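Sharing a Workbench With a Robot Arm: House Rules

The Clitberg shop has had a tabletop arm since May, and the people there have opinions about it. Most of them are printed below. A few were unprintable and concerned cables.

Know where the stop button is
Put it where your hand falls without looking. At Prasard they mounted theirs very neatly behind the monitor, where it was admired by all and reachable by none. Test it every Wednesday before the first job, and write down that you did.

Mark the reach, then stay out of it
Move the arm slowly to full stretch in every direction and run tape along the line. Ours came to 700 mm on the window side. Coffee lives outside the tape. So do elbows, phones and visiting nephews. If you need something inside the line, pause the arm first – a robot that's standing still may just be thinking about its next move.

Start with soft things
New routines get tried on cloth, sponges and stuffed animals before anyone offers them a glass jar. A plush toy takes a bad grip with good grace. Chaiwat Jaidee keeps a box of them for the purpose and claims they have seniority over him.

Treat plastic bags with suspicion
A shopping bag has no fixed shape, its handles flop wherever they like, and it will happily travel along with whatever the gripper picks up. Stand the handles up before you start. Close the gripper slowly, lift an inch, stop, and look for a snag before you carry on.

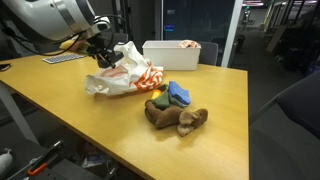
Give the cables some slack
Loops near the wrist should be long enough for a full turn and short enough not to lasso the work. Check the ties whenever you change the gripper. Nattawut Kamolrat uses hook-and-loop straps and has stopped swearing at zip ties, mostly.

Clear the table at the end
Park the arm, cut the power, put the toys back in their bin. Wipe the fingertips with a damp cloth, and leave solvents alone unless the manual allows them. Then fill in the log. Ours is up to page 97, and the commonest entry is still "dropped sponge."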